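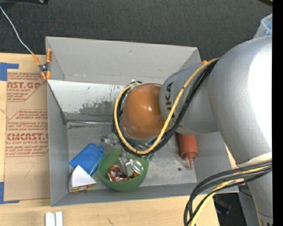

PUKASBRIDGE -- The Mostyn High School robotics club will compete in the regional bin-picking contest in Clalluvton this October. Eleven students are entered, most of them juniors. Teams program an arm to lift mixed household items out of a metal bin, and the club practices on a KUKA arm with a green bowl, a squeeze bottle and a snack wrapper among the items. The club has logged nearly 400 practice picks since school began.

"Wrappers are the hard part -- they crumple differently every time," said club adviser Francine Bouchard.

Entry fees of $836 were paid by Droltorov Tool.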